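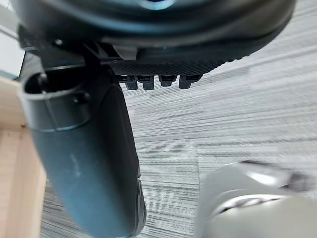
Ask the chair people: Mahlet Mersha on mending what most offices skip

Mahlet Mersha does not like the word "ergonomic". She has run the chair bench at Zitura, a furniture repair workshop on the Brivdale trading estate, for long enough to have gone off most of the words in the catalogues, and that one annoys her most. "It means somebody has drawn a curve on it," she says. "Your back doesn't care what it's called."

I had come with doubts of my own. Furniture repair gets a lot of warm coverage, much of it written by people who have never had to sit in the result. An office chair is a cheap thing built from a great deal of moulded plastic, and I wanted to know whether mending one makes any sense once you have paid a person to do it.

"Sometimes it doesn't," Mersha says, before I have finished the question. "If the plastic has gone at a joint, I'm not going to glue it and send it back. I've seen glued arms. I wouldn't let anyone lean on one."

So what does she mend? Gas lifts, castors and torn seat covers make up the bulk of it. After that come the arms and back supports, which is where she and I began to disagree. Her view is that a support with a sound socket and a clean screw hole can be refitted and forgotten. Mine is that if it has come off once it will come off again. She shrugged at that. "Then you tighten it again. You'd do it for a door handle."

She turned over a seat that was waiting on the bench and ran her thumb along the edge of the shell. Underneath, she says, is where you learn whether a chair was meant to be opened. Screws are a good sign. Plastic tabs are a worse one, though she won't condemn them outright. "A tab is fine if you go in from the right side with something flat. People go in with a screwdriver and lever it. Then they ring me and say it was like that when they got it."

Does she believe them? "No."

Scuffs, on the other hand, don't interest her. Customers point them out, wanting them gone, and she tells them to sit down and look at something else. A pale mark on a dark arm has no bearing on whether it will hold, and she will not charge for polishing it out. I found this refreshing, and also slightly bad for business, which she admits.

The prices deserve a closer look than they usually get. Zitura charges 40 pounds for a basic refit, parts extra. The mid-range chair most of its customers bring in cost them up to 200 pounds new. On those numbers the repair is worth having once, perhaps twice. Mersha does not pretend otherwise, and says she turns work away when a third visit is likely. I asked how she could tell. "I can't, always. I ask who sits in it and whether they swing on it."

The larger contracts leave me less convinced. Stendus, a fit-out firm that clears offices across the county, sends its unwanted seating to the workshop and tells its clients that it is "given a second life". How much of it is? Mersha would not put a figure on it. Some chairs are repaired and sold, she says, and some are stripped for parts, and what is left goes in the skip. She would like the leaflets to say that last bit.

"I've told them. They said it didn't fit on the page."

Parts are the other trouble. The Yakubu range, which she sees more of than any other, has changed its arm fitting 3 times, and the old ones do not go on the new seats. She keeps a shelf of odd arms for this reason and labels them by the seat they will go on. The names on the boxes, she says, are no help at all.

By four in the afternoon the bench had been swept and I had been given a chair to try, a refitted one with a slight creak on the left. I mentioned the creak. Mersha listened to it, had me lean back again, and went off to find an Allen key.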